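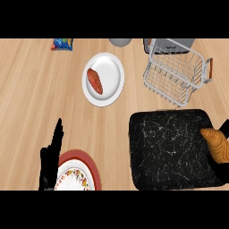
Kitchen > Surfaces and Storage > Wood Tables

Search tips Search Advanced

Keeping a Wood Kitchen Table in Good Shape

A wood table that gets used for every meal needs a little routine care and the occasional repair. Most of what follows applies to light-colored planked tops, where stains show early and crumbs get into the seams between boards. It works for darker wood too.

Find out what the finish is

Before you buy any product, test the surface. Put a few drops of water in a spot where a placemat usually sits and wait ten minutes. If the water stays beaded up, the table has a film finish such as polyurethane or varnish. If the wood darkens under the drops, it is oiled or waxed, or the finish has worn through at that spot. Test the middle and one end, as the two often give different results.

A film finish should never be oiled. The oil has nowhere to go and leaves a sticky layer that picks up dust. An oiled table should never be cleaned with anything that says "degreaser" on the bottle.

Daily wiping

Use a cotton cloth wrung out until it no longer drips. Wipe with the grain, then go over it again with a dry towel. A drop of dish soap in a bowl of warm water is enough for grease. Skip the green scrubbing pads. They leave fine scratches that turn gray over time.

Vinegar gets recommended everywhere. It dulled the finish on our old table at Gurnis Street within one winter, and I no longer use it on wood at all.

Crumbs in the seams

A vacuum with the brush attachment gets most of it. For what is packed in, use a wooden toothpick or the edge of an old plastic card. Don't use a knife. It will slip, and the gouge will be worse than the crumbs. Dried batter or jam softens if you lay a damp cloth along the seam for five minutes first.

If a seam has opened wide enough to take the edge of a coin, leave it alone until summer. Boards shrink when the heat is on and swell again when the air is humid. Filler put in during February gets squeezed out by July. I filled two of mine before I learned this from Venkatesh Kotian, who built the table, and I spent an evening scraping the ridges off.

White rings

White rings are moisture caught in the finish. Try these in order and stop when the mark is gone:

1. Leave it alone overnight. Fresh ones often fade.
2. Lay a dry cotton dish towel over the ring and press with an iron on low, no steam, for a few seconds. Lift, look, repeat.
3. Rub in a small amount of plain petroleum jelly, leave it for several hours, and wipe it off.

Black rings are a different problem. The water has reached the wood and reacted with it, usually under a can or an iron pan. These need sanding and sometimes wood bleach.

Plates, bowls and trivets

Heavy stoneware does more damage than people expect. Run a thumb around the foot of each plate. If it feels rough, rub it lightly with wet 400-grit paper until it is smooth. Do this over the sink, with the paper wet so you don't raise dust. A set of plates takes half an hour and only has to be done once.

Cork trivets are better than metal ones on soft wood. Slate coasters look nice but need felt underneath. Stick-on felt dots last a few months, so check them when you wash up.

Oiling

For an oiled top, twice a year is plenty. I use Todier food-safe oil, and a $9 bottle does our table three times. Put it on thin with a lint-free rag, wait twenty minutes, and wipe off everything that has not soaked in. Leave the table bare overnight.

Rags with drying oil on them, such as linseed or tung, can heat up and catch fire when balled up. Spread them flat outdoors until they are stiff, or put them in a metal can of water with a lid.

Small dents

If the fibers are crushed but not cut, steam will raise them. Put a wet cloth over the dent, touch it with the tip of a hot iron for a second or two, and check. Do this on oiled or bare wood only. Steam will cloud a film finish.

When to refinish

If water soaks in over most of the top, spot repairs no longer make sense. I was quoted $119 to have the top sanded and oiled, with pickup extra. Doing it at home cost me $70 in sandpaper, oil and a dust bag for a borrowed sander, plus a weekend of eating off the counter.

Start at 80 grit only if there are deep marks. Otherwise start at 120 and finish at 180. Going finer than that makes it harder for oil to soak in. Vacuum between grits, and sand the underside edges too, where hands have left grease.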